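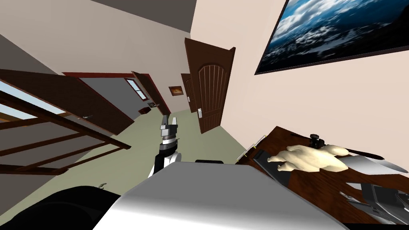 Simulated hallway, arm camera, with the table and cutting board on the right.

Clokidon: sim episodes from a home-built arm

Clokidon is the practice house for Drumer, the arm Koen Bosman and I have been building at one end of the Boronura workshop (the end with the good vise!). Everything in this release was rendered. We try each motion in the simulated rooms first, and if it survives there it gets a turn on the bench.

What's in it

200 episodes, each in its own folder:
- color frames from the arm camera
- joint angles and gripper opening, one row per frame
- a plain text note with the task and whether we scored it a pass
- the room file, so you can load the same layout again

102 of the episodes start in the hallway. The rest start in the bedroom, and a few wander between the two because I got carried away with the door routes. Those are tagged "long" in the index and they are my favorites.

Getting started

Unpack the archive, open index.csv, pick a row and run play.py with the episode number. You need Python and a graphics card that isn't ancient. Playback works fine on my old laptop, though loading the bedroom takes long enough to go and fill the kettle.

The rooms

The hallway is the busy one: several doors, a stair railing, pictures on the walls, and a table with a raw chicken and a knife on it. Joris Prins made the first layout and I've been moving the furniture ever since. The bedroom is calmer, and it's where we do approach and retreat runs near the headboard. Getting two fingers up close to all those slats without clipping one is a lovely little problem, and I've lost whole evenings to it.

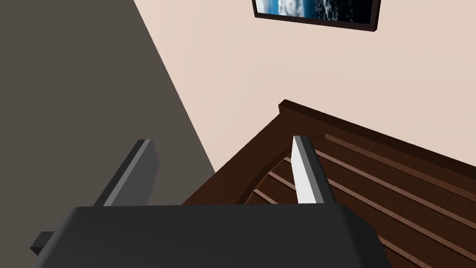 Kobe Peeters wrote to ask whether the tilted views were a bug in the loader, and would we please rotate them before the next release, as his edge detector was having a miserable time.

They're staying as they are, Kobe! The camera rides on the arm, so the horizon goes wherever the wrist goes. There is a --level flag in play.py now that turns the frames upright for viewing and crops the corners. The stored files don't change.

Known problems

- The gripper opening is logged 2 frames late in the oldest episodes. fix_lag.py shifts it back.
- Contact with thin parts (slats, railing balusters) is too forgiving. Drumer will feel those a lot sooner on the bench.
- Door handles turn, but the latches aren't modeled.

License and thanks

Use it for anything you like, and tell us what you made. Thanks to Pavithra Lobo for the loader and to Jeanine Timmermans for reading every task note and fixing my spelling.

Last updated 2023-06-11. Next up is the kitchen, as soon as the drawers stop flying open.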